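Papers > Manipulation > Section 4.2

We use cookies to remember your reading settings. Accept | Manage

4.2 Comparing the two finger sets

We ran both finger sets, Lill and Tradow, on the same arm with the same controller. The arm worked over the sloped-wall tray, and the camera stayed fixed for the whole study. Each set made 705 grasp attempts on the same group of parts. Closing force was held constant, and the fingers opened to the same width before every descent.

The parts differ mostly in how much flat surface they offer. Figure 3 shows a layout with the fingers open over the back of the tray. The red cylinder stands close to the purple block, so the approach angle matters more there than for the brown T-shaped block in front.
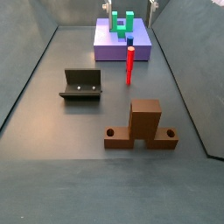

Figure 3. Tray layout with the gripper open.

Lorna Bañez objected, on reading a draft of this section, that a constant closing force favors Tradow, whose pads are stiffer, and that a fair test would tune the force for each set. We agree in part – a tuned run is reported in Section 4.4.

With constant force, Lill failed 187 times and Tradow 5 fewer. We do not treat that gap as meaningful. Most failures in both sets came from a finger touching a neighboring part on the way down. The Mimix controller logged these contacts but did not replan, and changing that setting would likely help more than changing the fingers.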